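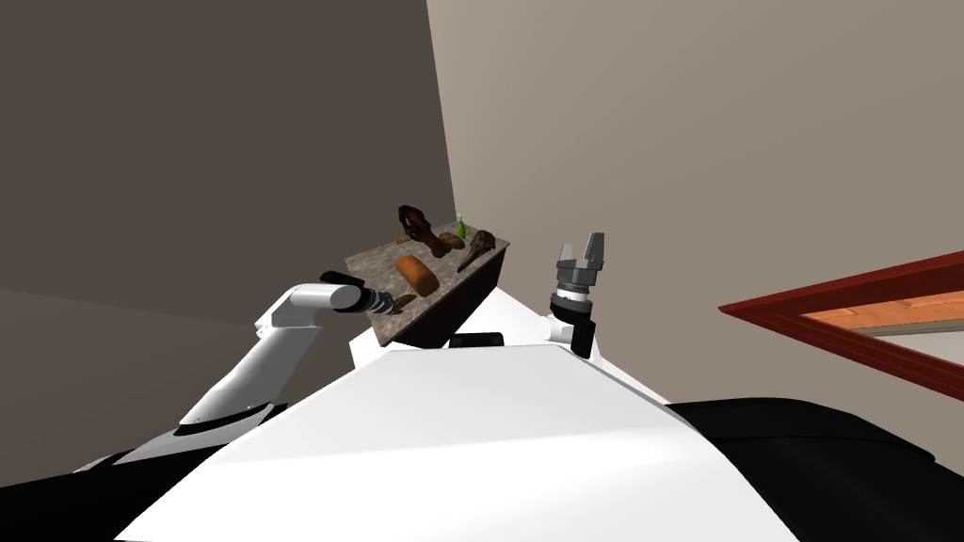 Vanderleia Barbosa wanted rule 3 struck out. An arm with no job should be parked, she said, and she didn't care how long parking took.

Dalia had written rule 3. It let the second arm stay raised with its fingers open, as long as the first one kept to its own side of the table. She had been at Westenby since May and had never had a rule sent back.

"Parking adds a move," she said. "Every move is a chance to hit something."

"Then write a slower move."

Dalia opened the draft, which ran to 656 lines, and went back to the part on edges.

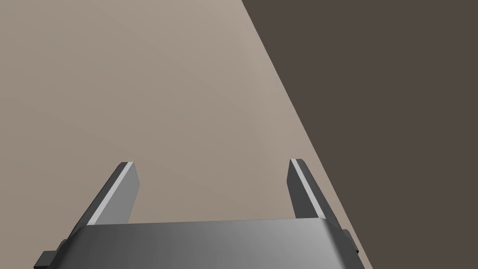

She had allowed a gripper to work right up to the side of a table if the fingers were fully open. She read it twice and added a speed limit. Then she went up to rule 3 and put one there too.

Vanderleia read it standing. "Run it 3000 times," she said, and went to find her coat.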